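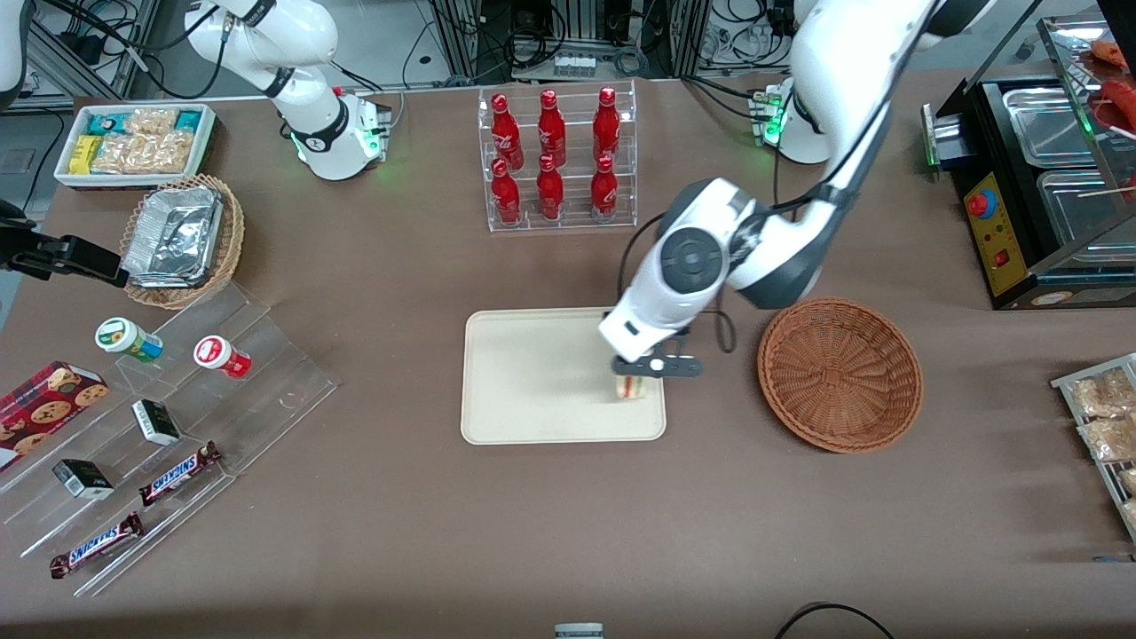 Amparo Tamayo reckons you learn more from a dull example than a clever one, and after a Saturday of recording sandwich moves I'm with her! We steer both arms by hand and save every run, and the model gets to study the lot later. My first three were horribly jerky – I kept correcting my own corrections – so I binned them and slowed right down. What a difference. Fredy wants the starting spots shuffled more next time, and I can't wait to try it. 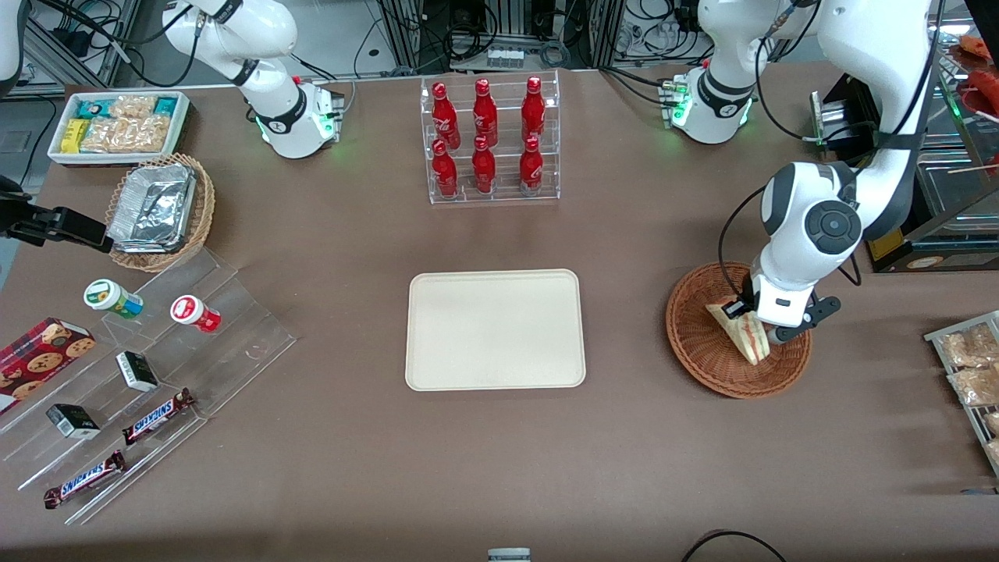

Sandwich in the gripper, just above the round basket.

Next up is labelling, with a big pot of tea.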